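Velent Snack Table Recordings

README, last revised 6 September 2021
Maintained by Lærke Zoëga

What this is

A set of arm recordings made at the Velent shared workshop while we were getting a two-armed setup to serve drinks and donuts onto trays. The arms are commercial. The build part is the mounts, the wiring, the gripper pads and the control software, which is called Gusier and lives in its own repository. This folder only holds recordings and the notes needed to read them.

There are 127 recordings. Each one is a single attempt at the task, from the first movement of either arm until the operator pressed stop. Failed attempts are kept and labelled as failed.

The task

A person puts donuts and cans out on the table. The arms place a can on a tray and a boxed donut beside it. The person may hand things over, move a box or add another donut while the arms are working. We wanted that in the recordings, as earlier sets where everybody stood well back gave us a controller that stopped dead whenever a hand came near.

Cans are picked up by the body and kept upright. Paper boxes are harder. They weigh next to nothing, slide when touched and fold if the gripper closes past the set width. Most of the failed attempts are box attempts.

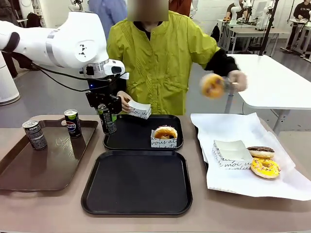 Trays are not fixed to the table. We tried non-slip mat under them in August and took it out again, as the mat bunched up and tilted the tray. If you need tray positions, read them from the first frame of each recording and don't assume they match the last one.

Food was real and was replaced when it got too knocked about to use. Colour and glaze vary a lot between recordings. Sprinkles come off on the gripper pads, so wipe them if you are repeating this at home.

Folder layout

recordings/ has one folder per attempt, numbered from 001
labels.csv has the outcome, the operator's initials and a comment
mounts/ has drawings for the Hedegaard bracket, both sides
calibration/ has the camera calibration, redone after every move of the table

Inside each attempt folder you will find the video, a joint log for each arm and a gripper log. The joint and gripper logs share a clock. The video has its own, and the offset is in the file called sync.txt. Attempt 29 has no sync file. Use it for video only.

Gripper log columns

time, in milliseconds from start
width, in millimetres
command, which is open, close or hold
fault, which is 0 unless the gripper reported something

If a close command runs longer than 2000 ms, Gusier gives up and writes a fault. In the first 16 attempts this limit was not in place, and the log can show very long closes with no fault against them.

Known problems

The left joint log drops samples now and then. Gaps are left as gaps.
Shiny surfaces throw off the depth estimate, can lids worst of all.
The workshop is shared and other people are often working in the background. Faces are blurred.
Comments in labels.csv were typed in a hurry and spelling is all over the place.

Using it

Read access is open to anyone with a Velent workshop login. If you want a copy for your own build, ask Lærke and bring a drive. Please don't rename the attempt folders, as the labels file goes by folder name.

The Musto branch of Gusier reads these logs directly. The main branch needs the gripper columns in a different order, and the conversion script is in the tools folder of that repository.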